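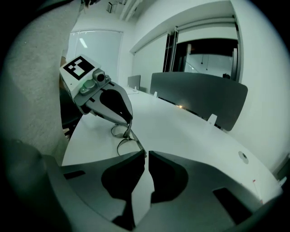 Notebook, Savau workshop, upstairs room
18 June 2019

Glasses on the long white table again today. I write down how I think about the frames before I forget, also for Veronica, who takes over the repair box in November.

Thin frames are the difficult ones. The rim gives no stiffness, so all the bending goes into the hinge and into the first centimetre of the temple. If I lift the pair by one temple only, the other one swings and the front twists a little. With thick plastic I do not care much. With these I hold at the bridge, or at both hinges together.

Rule for laying down: temples open, lenses never with the outside face on the table. Drawer 7 is for pairs which are already scratched, please do not mix them with the good ones. 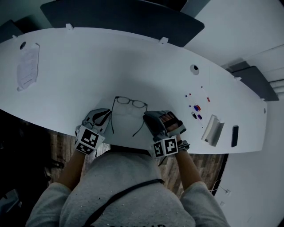 Thin-framed pair between the hands, temples spread towards the gloves.

Splay of the temples: I still do not have a good way to measure it on a curved table. The edge is no use as a straight line. Veronica Cozma proposed to draw a line on paper and put the hinges on it, then read the two angles. I tried with the old Zovska pair and got a difference of 5 degrees between left and right – this is too much, so either the pair is bent or my line is bad. To repeat on the flat bench.

Screws: the small bag from Flinitz is nearly finished. The order number of the last one was 258. The Boateng screws are cheaper but the head is too soft and my driver slips. 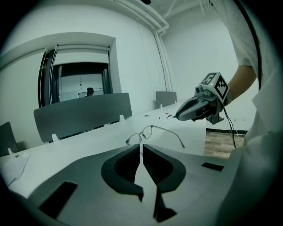 Savau Workshop – Small Repairs and Eyewear Group

Still to do in the room: the markers should go back to the board, and the tissue on the corner of the table to the bin. Use the cleaning cloth for lenses and no paper tissue, please, it leaves dust and on coated lenses also fine lines. I put 80 new cloths in the cupboard.

Open question for next time: heat the temple tip before bending, or bend cold in small steps? I prefer cold, Veronica prefers heat. We should try both on the same model.

Last updated: 18 June

This site uses cookies to remember your settings. Accept | Read more

Contact | © Savau Workshop | Back to top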